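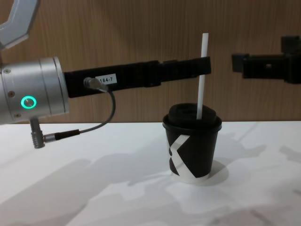 Do the long straws stay up in the raised black lids? In most of them, as long as the straw goes in close to upright and the lid is pressed down all the way round first.

April, notebook, bench 2

Paper cups, black, with the black plastic lids and the long white straws. One sleeve of cups opened, 20 taken out. Lids came from the Gilmartin box, straws from Marnik. The Odo lids haven't arrived, so they will need a page of their own.

Lidded all 20 dry. Two lids wouldn't seat on the first push and had to come off and go on again. The wide rim hides whether the lid has caught on the cup lip, so go by feel. Run a thumb round it twice.

Straws next. Pushed each one to the bottom of the cup, then let go. 9 leaned more than I'd like, all from the same end of the lid stack – the hole looks to be punched a touch wider on those. Kept them in a bag marked W.

14:30. Same again with 60 ml of water in each. No difference in the lean. A cup this light slides on the white table top if you push the straw in one-handed, so hold it low down, on the white band at the bottom. Holding it higher squeezes the wall and the lid pops on the opposite side. Did this three times before I learnt.

Tried pulling the straws straight up. On the good lids the straw comes out and the lid stays put. On the W lids much the same, only easier. Pulling at an angle lifts the lid every time, so don't.

Left to do:
– second sleeve, same steps
– the shorter straws from the Ultness order
– weigh an empty cup with lid and straw (scales are on charge)

Stock after today: 29 lids, not counting the W bag. Cups are fine. Whoever is in next, please put the straws back in their box with the ends covered – they were standing open on the shelf this morning and I threw the top layer away.

0 comments | 2 shares
Print this entry | E-mail this entry
Workshop notebook – contact the bench desk – Back to top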